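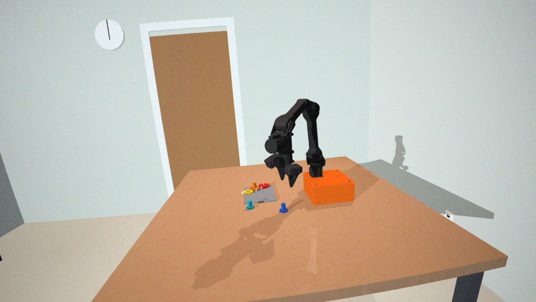
4.2 Revision rounds and the scope of the work

The first interviews were planned to be on rates only. After the first of them we changed the guide, because the writers kept returning to a different matter, which was how many times a finished text may come back to them before the fee is considered earned. In this section we look at how the number of revision rounds is agreed between freelance writers and their clients, and what happens when it is not agreed. The material consists of the interviews and of 543 messages which the writers exchanged with clients and allowed us to read. All messages were coded by two of the authors, and the passages on which they differed were discussed until one code was chosen.

We use "revision" for any change which the client requests after delivery of a full draft. A correction of a factual mistake made by the writer is not included, as every participant considered it a part of the job. The border between the two is less clear in practice than in our codebook. One client asked for a "small fix" to an article on home heating, and the attached comments changed the reader of the article from tenants to landlords. The writer made the change without extra pay, and later described it to us as a new article.

In the contracts issued by the agency Lencho, the number of rounds is written in the first paragraph, and two are allowed. A third round must be ordered separately. Writers who worked for Lencho spoke of this rule with little interest, and several had to open the contract in order to tell us the number. The work that came through the platform Dakatik was different. There the client closes the order by pressing a button, and until this moment the text can be returned. Stuart Sedgwick, who has written on Dakatik for four years, keeps his own limit and puts it into the first message to each new client. He told us that clients rarely answer this sentence, neither to accept it nor to refuse it:

"They say thank you, looking forward to the draft. So I don't know if they read it. But later, when I point at it, it is there, and I have something to point at."

We found this use of the written limit often. It did not stop clients from asking for more, but it changed how the writer replied. In messages where a limit had been stated at the start, the reply to an extra request usually named a price or a new date. Where no limit had been stated, the reply more often began with an apology, and the price came later or was left out. We do not claim that the limit itself causes the difference. Writers who state one may be more experienced, or may have other work waiting, and our material does not allow us to separate these things.

A second pattern concerns who is reading the draft. Saron Adugna writes for Werkurside, a publisher of trade newsletters, and her drafts are read by an editor whom she knows by name. When the comments arrive they come in one file. On direct contracts with small companies, the draft was often passed to people whom the writer had never met — a sales manager, a business partner, in one case the owner's brother — and each of them sent comments in his own time. Nahom Hailu received three sets of comments on one landing page, and the second set asked him to restore a paragraph which the first had asked him to remove. He now requests that one person collect the comments before anything is sent. According to him the request was never refused, though it was sometimes forgotten.

The participants did not agree on whether revisions should be counted at all. Natnael Chala considers the counting harmful. In his view, a client who knows that only two rounds are left will hold comments back and send them in one long list, and such a list takes more time than several short exchanges. He charges a higher fee and promises to work until the client is satisfied. He also told us that he chooses his clients with care and has ended the contact with some of them after the first text. His position therefore depends on being able to refuse work, and the newer writers in our group said that they could not afford this. One of them had accepted a fifth version of the same product page in August, when she had no other order.

It should be noted that payment was connected to revisions in most of the difficult cases. When the whole fee is due on approval, each new round also moves the date of the payment, even if the changes themselves take ten minutes. Two writers had solved this by asking for half of the fee with the first draft. Others knew of the practice but expected that a new client would take it as a lack of trust. Hamish Cosgrove, who teaches an evening course for freelance writers in Keltham, advises his students to tie the second payment to a calendar date and leave the word "approval" out of the contract. We could not observe how clients respond to this wording, as none of the contracts in our material contained it.

The clients' own view is present here only through their messages. Some of the long exchanges suggest that the client did not know what he wanted until he saw a draft, and for such clients the first version seems to serve as a form of briefing. Whether a more detailed brief would reduce the number of rounds is considered in Section 4.3, together with the question of who should be paid for writing it.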